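Zwischenbericht August – Gemeinschaftsküche Sundwood

Liebe Frau Lương, liebe Nhung,

du hattest gesagt, ich soll den Bericht so schreiben, wie ich am Telefon rede, also mache ich das jetzt einfach. Die Zahlen fürs Formular kommen getrennt, hier nur, was seit dem letzten Mal los war.

Der Kochkurs läuft wieder, und zwar richtig gut! Wir haben jetzt 20 feste Anmeldungen, 9 davon sind Leute, die vorher noch nie bei uns waren. Angefangen haben wir mit der Reihe »Thái«, also mit Currypasten aus dem Mörser, und das war laut und hat bis ins Treppenhaus gerochen (die Nachbarn haben sich nicht beschwert, zwei standen irgendwann mit Schüsseln in der Tür). Einkaufen dauert allerdings länger als geplant. Das frische Galgant kriegen wir nur über Drosutora, und die liefern vor elf Uhr vormittags nicht.
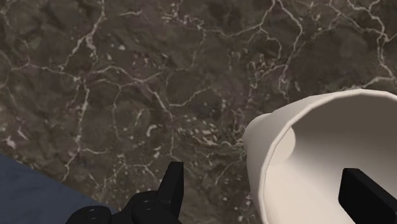

Beim Umbau hängen wir ein bisschen, das will ich gar nicht schönreden. Uvavgate hat uns das Angebot für die Arbeitsflächen zum zweiten Mal geschickt, wieder ohne den Ausschnitt für die Spüle. In der Gruppe ist inzwischen der große Geschmacksstreit ausgebrochen: Die einen wollen etwas Helles, die anderen dunklen Marmor mit so feinen weißen und cremefarbenen Adern, die kreuz und quer durch das Braun laufen. Ich finde den ja schön, habe aber nach den Preisen gefragt und dann erst mal einen Kaffee gebraucht. Echter Stein ist mit eurem Zuschuss nicht drin, und Zitronensaft mag er auch nicht. Wir lassen uns jetzt noch Schichtstoff anbieten.

Vom Sachmittelbudget sind 77 Prozent ausgegeben, das meiste für die beiden Induktionsfelder und die Töpfe dazu. Die alten Töpfe gingen nämlich nicht auf Induktion – hätte ich vorher wissen können, habe ich aber nicht. Der Rest reicht für die Lebensmittel bis zum Ende der Kursreihe, wenn wir beim Fisch vernünftig bleiben.

Zwei Fragen hätte ich noch an dich: Dürfen wir das übrige Honorargeld in Kinderbetreuung während der Kurse umwidmen? Danach werde ich ständig gefragt. Und brauchst du die Teilnahmelisten im Original oder reicht ein Scan?

Liebe Grüße aus Sundwood, und komm gern mal zum Essen vorbei, wir fangen um 18 Uhr an!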